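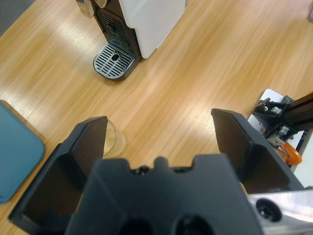

Ticket 911 was opened in April by the Holtwood site under the Brurnon workcell practice rules, section 15, which covers glassware handled near beverage equipment. The site asked whether the Iltero coffee task may run with the cup placed directly on the tabletop. At the start position under review, the clear glass stands on bare wood next to the left finger, the fingers are spread wide with nothing between them, and the drip tray of the coffee machine rests on the same surface. Section 15 requires a marked cup position for any transparent container. No exemption is on record for Holtwood.

Status: Open, pending site action
Priority: 2
Category: Practice rules / fixtures and glassware

Reported issue
The operator log lists 77 runs since the last review. In a number of these the arm paused during approach with a "target not confirmed" message. The site requested permission to lower the confirmation threshold.

Response from Dhillon support
The request to lower the threshold is declined. The threshold is a safety setting and may not be changed to clear a recurring pause. Reflected light on the varnish or finish of a table can affect detection of clear glass and should be checked first.

Required actions
Mark the cup position with a matte, non-slip pad and record its location in the cell file.
Reduce glare over the work area and repeat the detection check.
Confirm that the approach speed near glass matches the value in the cell file.
Keep all persons outside the marked boundary while the arm is enabled.

Update, 2:15 p.m.
Site acknowledged receipt. The pad has been ordered. Runs with glass are suspended until it is fitted; runs with the plastic substitute cup may continue at reduced speed.

Closure requires a signed copy of the detection check.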